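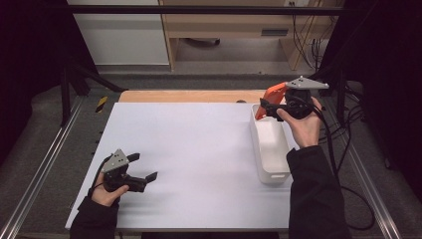 What size bin should I buy for the junk on my desk?
One you can lift with a single hand when it's full. Measure the shelf it's going to live on first, then go a bit shorter than you think you need.

FOR IMMEDIATE RELEASE
Skorusgate, 13th December

Trellar launches Clear Top, a free tidying program for desks, benches and kitchen tables

G'day, Hermenegildo Becerra here from Trellar. I usually get somebody else to write these, but I've been banging on about Clear Top to anyone who'll stand still since May, so I reckoned I'd better do this one myself!

The program is dead simple. You get one table, one plain white bin and a short printed guide, and you work the table until the top is clear. Everything sitting on it either goes in the bin or goes home (home being the drawer, cupboard or hook it should have been on all along). We ran the trial at our Drirbridge office with 143 households and small workplaces, and I did my own desk as well, which was a shocker. Phone chargers, dead pens, a tape measure I'd already replaced, the lot.

I'm a big believer in starting with the surface. People want to begin with the wardrobe or the garage, and good on them, but a garage takes a whole weekend and you're cranky by lunch. A tabletop you can knock over before the kettle boils. 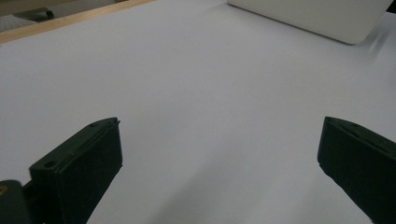 And once you've got a bare top, you want to keep it that way. I found I was wiping mine down every arvo just because I could, and my favourite bit of the guide is the page on what's allowed back. My own list is a lamp, a notebook and a cuppa. Yours might be longer, no judgement from me.

We went around in circles over the bin, I'll admit. The first idea was a lidded tub, but lids hide things and then you forget you own them. We landed on an open-topped one with handle cutouts, in white, so you can see at a glance what's sitting in the bottom. Small stuff can go in loose. Flat things are better stood on their edge along the long side, where you can flick through them like records.
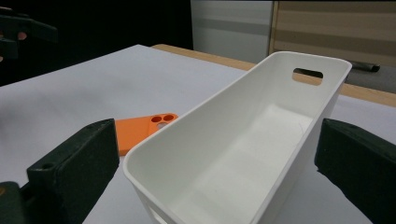
An open white storage bin with a handle cutout at the far end.

Registrations for the next round are open now and there are 600 places. We've already had 916 enquiries, so please don't muck around if you're keen! Each household can have up to 2 bins, and workplaces should ring us first so we can sort out numbers. Our mates at Beltrán are handling the deliveries, and pick-up from the Skorusgate shopfront is fine too if you're passing.

Media contact: Hermenegildo Becerra, Trellar, Skorusgate. I'm happy to chat on the phone or have you in for a look, and I'll even let you photograph my desk.

ENDS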